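**Flodport dev meeting, February.** Quorum reached once the late arrivals stopped pretending their microphones were broken.

**1. Save files**

Saves past 900 turns still lose the harbor quest. Fix goes in the next build. The old workaround (don't play that long) comes off the help page.

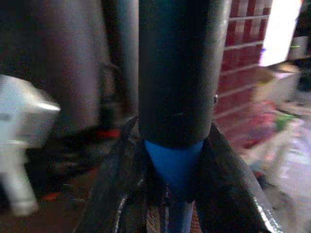 *Blue cone, black fingers.*

**2. Dialogue**

Birnotlow's innkeeper has 247 lines, almost all about soup. Motion to cut the soup failed. Writers will add 4 lines about the murder.

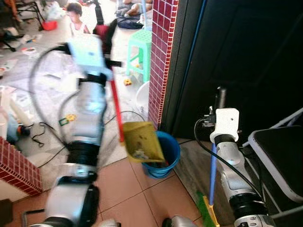

**3. Combat balance**

The Domański duel can be won by walking away. Agreed this is a bug, though several people spoke warmly of it.
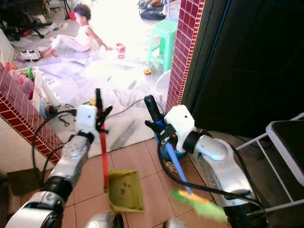 Stamina cost for retreating goes up to 2, and we look again after the playtest.

**4. Clultel port**

Text overlaps the inventory on small screens. Carried over, as it was last time and the time before.

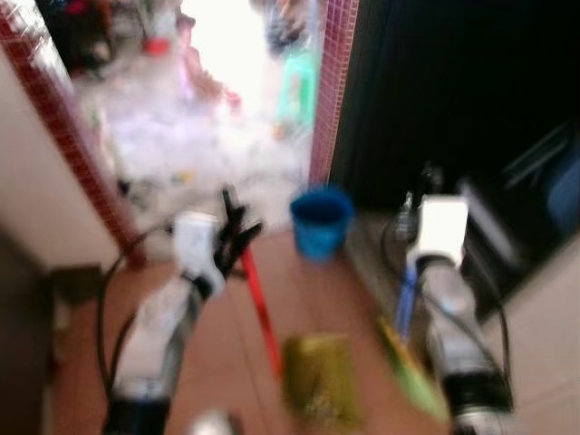
*Tiled floor, toward the doorway.*

**5. Other business**

Request for shorter meetings. Discussed at length. Closed 9:40 p.m.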